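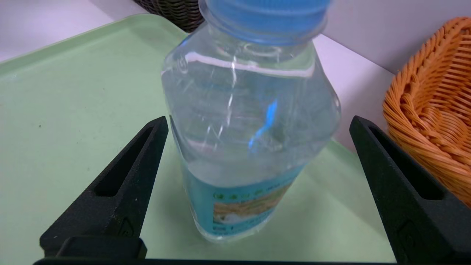 Water bottles on a tray, how long do you keep an unopened one?

Griltberg Community Boards > Kitchen and Pantry > Storage

tamsin_r
Posted 8:14 am
I keep bottled water in the hall closet for power cuts and for guests. When people stay over I put one out on the green plastic tray by the bed, like the one in the photo. I cleaned out the closet this morning and found a case at the back that I bought in November, not sure which year. The caps are all sealed. Would you drink it or use it on the plants?

pantrydog
Posted 8:31 am
Drink it. Water doesn't go bad. The date is there for stock rotation.

Orla282
Posted 8:50 am
I'd say it depends on where it was kept. Mine sat in the garage one summer and every bottle tasted like plastic. I poured the whole case on the tomatoes.

pantrydog
Posted 8:58 am
A garage isn't a hall closet. She said closet.

Orla282
Posted 9:02 am
I know what she said. What else is in there? If there's paint or cleaning stuff next to it I wouldn't drink it.

tamsin_r
Posted 9:20 am
Vacuum, coats, a box of light bulbs. There was a can of floor wax on the shelf above until last month.

Orla282
Posted 9:24 am
Then open one and smell it first.

Mostafa Abdelaziz
Posted 10:05 am
I ran the stockroom at a small hotel in Brestuda. We put out two bottles per room and went through 500 a month in season. Our rule was oldest case to the front, nothing on a bare concrete floor, nothing near solvents. Cases with no date we could read went to the laundry for the steam irons.

kettle_on
Posted 10:41 am
Different question, does the tray matter? I use one too and my husband says it's one more thing to wash. I like it for the drips when people pour half asleep.

pantrydog
Posted 10:49 am
Put the bottle on the nightstand. It has a cap.

kettle_on
Posted 10:55 am
My nightstand is unfinished pine and it already has three rings on it. The tray stays.

Mostafa Abdelaziz
Posted 11:12 am
We used trays. Get one with a raised rim and wipe it with dish soap between guests. The pale ones show marks sooner, so you know when to wash them.

lowshelf
Posted 12:30 pm
I stopped buying cases. I have a steel jug from Altine and I fill it when someone comes. Takes up less of the closet.

Orla282
Posted 12:37 pm
A jug doesn't help if the water main is off for a day.

lowshelf
Posted 12:44 pm
True. I keep a big jerry can for that, the Bravo one with the tap. I change the water when the clocks change.

tamsin_r
Posted 4:18 pm
Opened one. No smell, tastes a bit flat. The case is going in the kitchen for us to use up, and I'll get a new one for the closet and write the month on the wrap with a marker.

pantrydog
Posted 4:25 pm
Write the year too.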